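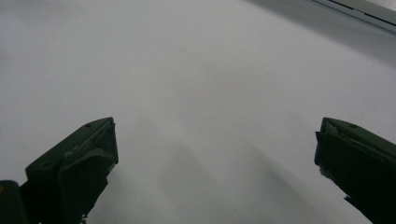 *By Nour Ghanem — 19 May 2024*

I cleared the long table at Resteo this month and went through the food containers. The square ones stay on the shelf by the kettle. Anything without a lid goes out before July.

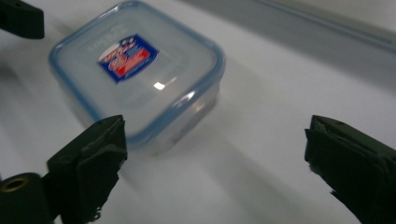
Lids stay on in storage, even when a box is empty. The labels can be left where they are — they don't bother anyone, and scraping them marks the plastic. The tall jars from Mahasneh have their own cupboard and hold 600 mL each.
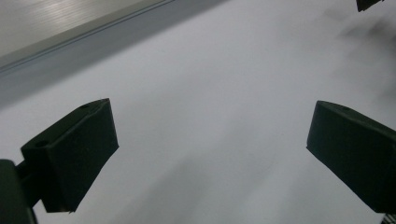 Please leave the table clear when you finish. A pale top like this one shows every crumb and coffee ring, so wipe it down with the grey cloth and hang the cloth back on its hook. Spare cloths are in the drawer under the sink.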